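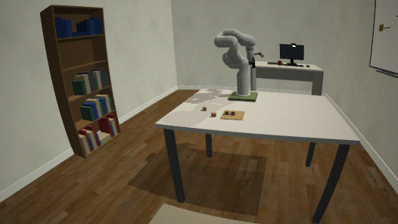

Zanwood Spelling Task: What Went Wrong?

What is the task?
The arm sets letter blocks on a small board to spell a word. It runs in simulation, and we love it – one misplaced block and you know right away!

What was the fault?
In June, Tanner MacPherson noticed that some runs were marked complete with a block still on the table. He pulled 1,553 logs and found 80 of them. The checker was reading block positions from the step before.

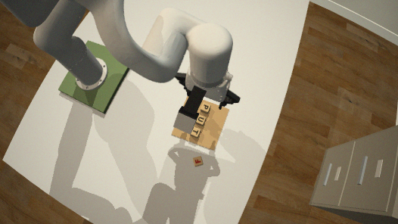

Safety and stops

Does a block left off the board stop the arm?
It does now. With P, U and T on the board and the F beside it, the run stays open until every block is accounted for. If the gripper waits too long, the run ends as a failure and gets its own log entry (so much easier to search!).

Could this have hurt a real arm?
It might have. A false "complete" sends the arm home early, and on hardware that could mean moving while a block is still held.
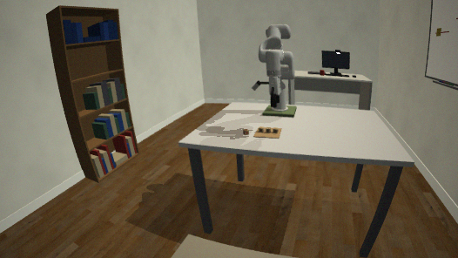

So the Ondine build adds a hold of 2 seconds before any move home, and the checker reads positions again during that hold. It's a tiny change and we're thrilled with it.

Do I need to rerun my old tests?
Only if you used the Tremblay build. Start with your shortest word – it's quick, and the new logs are fun to read.
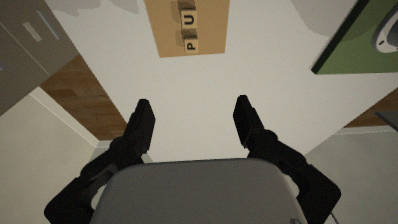
View over the gray body panel: U and P blocks on the board, gripper fingers clear of them.

Where do I report a new fault?
Send the run log to the Flaldale help desk with the build name in the subject line.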